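Drucken | Seite per E-Mail empfehlen

Pressemitteilung

Sillside sammelt wieder: Tennisverein und Nachbarschaft laden zum Frühlingsfest mit Balltausch ein

Drorura, Sa., 23. Mai – Wer in den vergangenen Wochen am Vereinsheim des TC Sillside vorbeigekommen ist, wird es bemerkt haben: Die Plätze sind gewalzt, die Netze hängen, und an der Hecke zum Parkplatz blüht es so üppig, dass man die alte Vereinstafel kaum noch lesen kann. Die Freiluftsaison hat im April begonnen, und mit ihr beginnt auch die zweite Runde unserer Aktion »Ball zurück«, über die wir uns, das dürfen wir ruhig einmal so sagen, ganz besonders freuen.

Im vergangenen Jahr haben Mitglieder, Gäste und erstaunlich viele Menschen, die selbst nie einen Schläger in der Hand hatten, zusammen 2.000 gebrauchte Tennisbälle bei uns abgegeben. Manche brachten sie in Einkaufstaschen, andere im Fahrradkorb, und eine Familie aus der Dorkar-Siedlung kam mit einer ganzen Schubkarre, weil beim Ausräumen der Garage immer noch ein Ball zum Vorschein gekommen war (und noch einer, und noch einer!). Ein großer Teil davon ging an Schulen in der Umgebung, wo die Bälle nun unter Stuhl- und Tischbeinen sitzen und für deutlich mehr Ruhe in den Klassenzimmern sorgen.
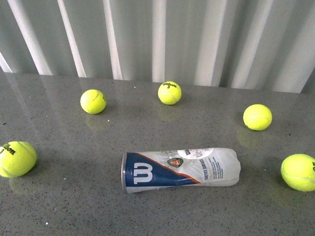

»Ein Ball, der für ein Punktspiel zu weich geworden ist, hat ja noch ein langes Leben vor sich«, sagt Lauri Tikkanen, der die Aktion von Anfang an begleitet hat. »Bei den Kleinsten im Training ist ein weicher Ball sogar der bessere. Und wenn er auch dafür nicht mehr taugt, freut sich immer noch ein Hund darüber.« Allein die Grundschule am Ondieki-Platz hat 236 Bälle bekommen und sich mit einem selbst gemalten Plakat bedankt, das seitdem im Flur unseres Vereinsheims hängt und dort von allen Besuchern ausgiebig bewundert wird.

In diesem Jahr möchten wir einen Schritt weitergehen und auch die Verpackungen mitnehmen. Viele Spielerinnen und Spieler haben uns gefragt, wohin mit den leeren Balldosen, und bisher mussten wir etwas ratlos mit den Schultern zucken. Künftig stehen neben der Ballkiste am Eingang zwei weitere Behälter: einer für unversehrte Dosen mit Deckel, in denen wir die sortierten Bälle weitergeben, und einer für alles, was verbeult oder eingerissen ist und in die Wertstoffsammlung gehört. Bitte trennen Sie die Metallringe nicht selbst ab, die Kanten sind scharf, und wir haben das passende Werkzeug im Geräteraum.

Auch beim Trinken wollen wir umdenken. Encarnación Sepúlveda, die unsere Jugendabteilung leitet und an heißen Tagen schon so manchen vergessenen Flaschenvorrat nach Hause getragen hat, wünscht sich für die Sommercamps eine Zapfstelle direkt an Platz 3. »Die Kinder trinken mehr, wenn der Weg kurz ist, und am Abend liegt nicht überall etwas herum«, sagt sie. Der Anschluss ist beantragt. Bis er kommt, nehmen wir Pfandflaschen gern am Tresen entgegen, der Erlös fließt in neue Schläger zum Ausleihen.

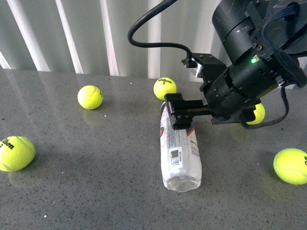
Zuletzt geändert: Sonntagabend, 21:10 Uhr (Redaktion Vereinsseite)

Gefeiert wird natürlich auch, und zwar auf der Wiese hinter dem Vereinsheim. Für 10 gebrauchte Bälle gibt es ein Los für unsere Tombola, deren Hauptpreis ein Schnupperkurs für zwei Personen ist. Die Jugend richtet ein Kuddelmuddel-Turnier aus, bei dem Partnerinnen und Partner nach jedem Satz neu zugelost werden, und für alle, die lieber zuschauen, stehen 80 Stühle im Schatten bereit. Kuchenspenden sind wie immer herzlich willkommen; wer backen möchte, trägt sich bitte in die Liste am schwarzen Brett ein und vermerkt dort auch gleich, ob Nüsse enthalten sind.

Der Eintritt ist frei. Leihschläger sind vorhanden, saubere Turnschuhe mit flacher Sohle bitte selbst mitbringen. Die Parkplätze am Vereinsheim sind knapp, mit dem Fahrrad kommt man über den Uferweg ohnehin schöner an. Den genauen Termin und den Ablauf des Turniers veröffentlichen wir in der kommenden Woche auf dieser Seite und im Aushang. Sollte es regnen, ziehen wir mit Kuchen und Tombola ins Vereinsheim um, und das Turnier wird nachgeholt.

Medienvertreterinnen und Medienvertreter sind herzlich eingeladen und melden sich bitte vorab im Vereinsbüro, damit wir ausreichend Kaffee kochen können.

Kontakt | © TC Sillside | Nach oben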